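Slot is 4 minutes, so skip the history of sliced bread.

**Opening.** Ask who had breakfast. Wait. Someone always says "coffee", as if that were an answer.

**The survey.** Ririsside asked 604 households what they eat before work. Toast won. Porridge came second, mostly among people who wanted us to know about it. 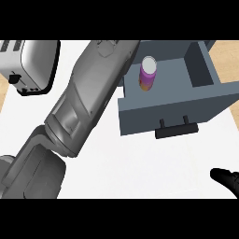

*Slide 2: the toaster, top left*

**The dial.** Ask what the numbers mean. Let them argue (30 seconds, no more). Half will say minutes. Plasska's leaflet says "to taste".

**Crumbs.** Pause after "when did you last empty the tray?" Don't look at the Drondum table.

Butter question will come up. Answer: soft, left out, and yes, even in July. Then hand back the clicker.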